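We use cookies to remember your settings and count visits. Accept | Manage choices

Teaching by hand: a small gallery from the fruit table
Posted Sat 10 October by Callum Haldane

I've been promising to put something up from the sorting sessions for ages, and my sister has finally nagged me into it, so here we go! If you've wandered in from somewhere else, I spend a good chunk of my week driving a robot arm by remote control so that it can learn from what I do. I move, it moves, everything gets recorded, and then we reset the table and I do it all over again. I love it. I went home after my first day in April with a stiff neck and a huge grin.

The job we're on now is called Dundus (all our jobs get silly names, the one before was Urner and it was all about folding cloths). The fruit goes in the basket, and that's the whole thing. It sounds like something you'd hand a toddler, and I thought I'd be through the list in a couple of afternoons. Ha. We set ourselves a target of 2,000 good runs and ended up with 2,060, and I can tell you I felt every single one of them in my shoulders.

A bit about how I do it, for those who asked after the last post. I wear a glove on my right hand and the fingers of the robot follow mine, with a tiny lag that you stop noticing after the first hour. The arm follows my wrist. What you don't get is any feeling – no squeeze, no weight, nothing – so you learn to judge a grip entirely by eye. My first week I kept closing my fist way too hard out of sheer nerves. Magaña, who runs the sessions and has far more patience than I do, told me to pretend I was picking up an egg that belonged to somebody else. That helped a lot!

The thumb is the hard part. With your own hand you never think about where it is, but on this one you have to bring it round early and leave plenty of space, or it knocks the fruit before the fingers get anywhere near. I now come in high, pause for a beat, then lower the whole hand over the apple with the thumb well out to the side. Bananas I take across the middle, always. I tried going for the tip once and we don't need to talk about that.

We also shift things between runs, so the arm doesn't just learn one spot on the table. The basket gets turned, the fruit moves over, sometimes there's a piece in there already and sometimes it starts out bare. Out of my last batch of 86 I threw away 9, mostly for dithering. If I hesitate, the robot learns to hesitate, and that's a strange thing to see coming back at you a week later – my own little wobble before the grab, copied perfectly.

The software on our end is Cullemetti, and the new version lets me mark a run as bad the second I let go of the pedal, which has saved me hours of scrubbing through recordings. The one thing I'd still like is a way to add a note by voice. My handwriting is fine on a label but hopeless in a log book.

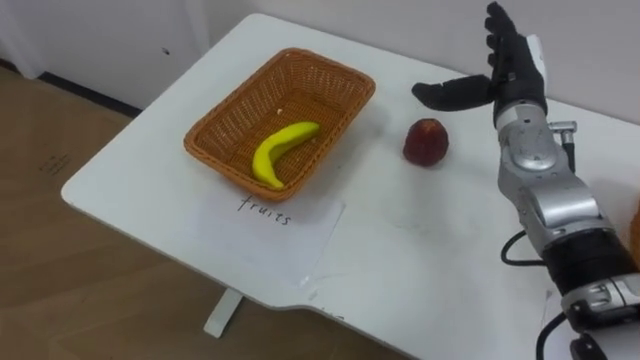

Next up is a second basket, so I'll have to choose where each piece goes and be consistent about it, and I'm already practicing with the real fruit in my kitchen. I'll post more when we get going. If you want to know about the glove or the pedal, leave a comment and I'll answer when I'm back at my desk.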